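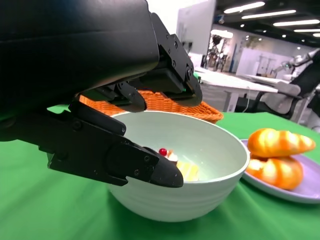 White bowl with the berry dessert and the yellow fruit, rolls on the lavender plate, green cloth underneath.

Mar 9, 2023

Spent most of the morning on the breakfast table, and I have to say I'm fond of it now. The green cloth stays. Daryna worried it would fight with the purple plate, but with the orange rolls on top the whole thing looks like a spring brunch at somebody's aunt's house, and I mean that kindly!

The white bowl is the deep one with the ridges around the outside. I like how it looks, though it is deep enough that the little dessert sits well down inside and you only catch the red berry from certain sides. Maksym wants to try a shallower one from the Foseck box (shelf 4, behind the mugs, please put the lid back on). Fruit goes in the bottom next to the dessert, as it is now.

Rolls: two on the plate, one on top of the other. One goes on top, lying crosswise. I tried a third and it kept sliding off onto the cloth, so leave it at two until we have a wider plate.

The orange wicker basket is behind the bowl. Yevhen asked if it could come round to the front, and maybe it could, but I'd like to see the table with it at the back for a few days first.

Iron the cloth before Monday, low heat. Orysia has the key to the linen cupboard and is in from 9. Still to order from Kostiuk: one more lavender plate, same shade if they have it.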